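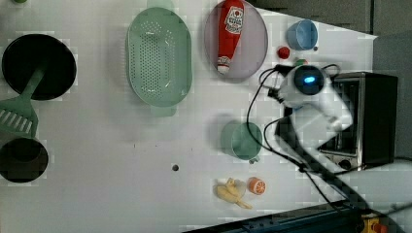

Previous Contents Glossary Index Next

Chapter 5
The Gripper That Let Go

Faults are where robotics gets really interesting! When an arm does what it was told, you learn that your plan was fine. When it drops a cup in the same spot every third morning and then behaves all afternoon, you get to find out how the machine is put together, down to the last inch of cable.

The fault in this chapter comes from the teaching lab at Grurneck, where a single arm was set up over a white table with a load of kitchen things: cups, a plate with a ketchup bottle on it, some play food, a colander. The job was simple to say. Pick up an item, carry it across the table, set it down, go back for the next. The arm ran under a control program called Rustora, which wrote a line to its log each time the gripper opened or closed.

For the first 900 moves the log was clean. Then a cup fell in mid-carry. The log showed no "open" command at all, and that is the detail to hold on to as you read, because it splits the possible causes into two very different groups. Either the program sent a command it did not record, or the gripper opened with no command behind it.

The lab's first guess was software (it usually is). Two days went into reading code, and it was good code. The second guess was grip force, so the force was raised, and the drops went right on happening. What broke the case open was a student's sketch of where on the table each drop took place. All the marks fell in one small patch, and to reach that patch the wrist had to turn almost as far as it could go. 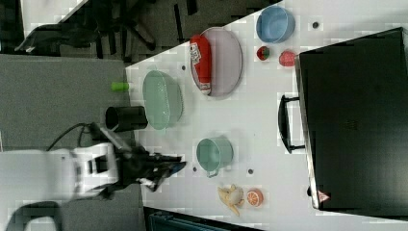
A comment in the margin of the lab notebook, unsigned, put the other side: the sketch proved very little, since the arm spent most of its day in that patch anyway, and a fair test would send it to every part of the table the same number of times.

What a great objection! The lab took it seriously and ran the test. The arm made equal visits to every area with the wrist held straight, and nothing was dropped. Then the same visits were made with the wrist turned hard over, and the drops came back, all over the table. So position had been a false lead with the truth hiding right behind it. The turn of the wrist was what mattered.

From there the search was short. The gripper's cable passed through a clip made by Kincaid, and the clip had been closed one notch too tight. Each hard turn pulled the cable against it. Inside the jacket, one power wire had cracked nearly through, and at full twist the two ends parted for an instant. The gripper lost power, its fingers relaxed, and by the time anyone looked, the wire had closed up again.

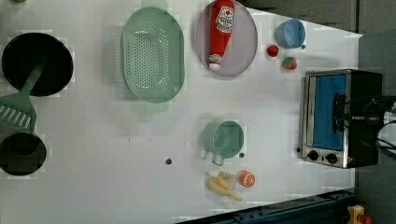
Why didn't the program notice that the gripper had lost power?

It only checked the gripper once per move, at the pickup. A loss of power that came and went between checks left no trace in the log.

The repair was a new cable with a longer loop at the wrist, and a looser clip. The safety side took more thought. A dropped plastic cup is a small thing, but the same arm could be asked to carry something with real weight, over somebody's hand. Markent, the shop that built the replacement gripper, fitted one whose fingers stay shut when power is lost, and Rustora was changed to check the power line all through each move and stop the arm if it dips. The new cable was then put through up to 4000 hard turns on the bench before the arm went back to work.

Before you go on to Section 5.1, find the cable on any machine you're allowed to handle. Switch the machine off and unplug it - every time, even for a quick look - and move the joint slowly by hand if its maker permits that. Watch where the cable goes tight. Mark the spot with a bit of tape and keep your notes, as we will use them again when we come to bend radius and strain relief.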